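Bresasstead's players swapped their boots for their best shoes as the club held its end-of-season dinner at the Gerneo Hotel, and what a lovely, noisy evening it was by every account.

The squad arrived with wives, husbands, girlfriends, boyfriends and a good many proud parents, all dressed up to the nines (the goalkeepers in matching green velvet jackets, which got the biggest cheer of the night before anyone had even sat down). It has been a long old season, with 344 days between the first training session and the last match, so nobody could blame them for staying on the dance floor until well past 1 a.m.

There was plenty to celebrate, too. Bresasstead finished 3 places higher than last year, won six of their last eight games and brought the Seol Cup home after that nail-biter of a final against Mivora, played in front of 3,435 fans and settled by a header deep into stoppage time. The cup itself had a table of its own by the door, and hardly a guest went by without stopping for a picture with it.

Dinner was roast chicken or mushroom pie, followed by a lemon cake iced in the club's colors, and the raffle raised money for new floodlights at the youth field. The top prize, a weekend for two at the lake, went to one of the ladies who run the tea bar, and she got a standing ovation all the way back to her seat.

The players now have a well-earned break before training starts up again in August, and season tickets are already on sale at the club shop.

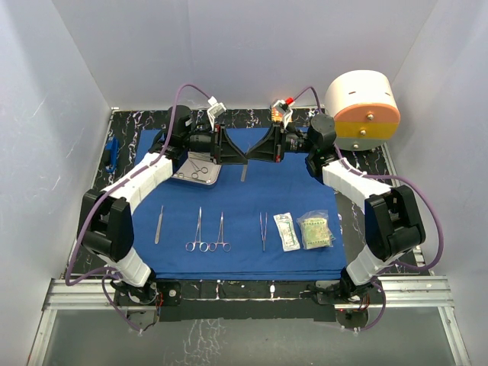
Two robot arms meet over a blue cloth.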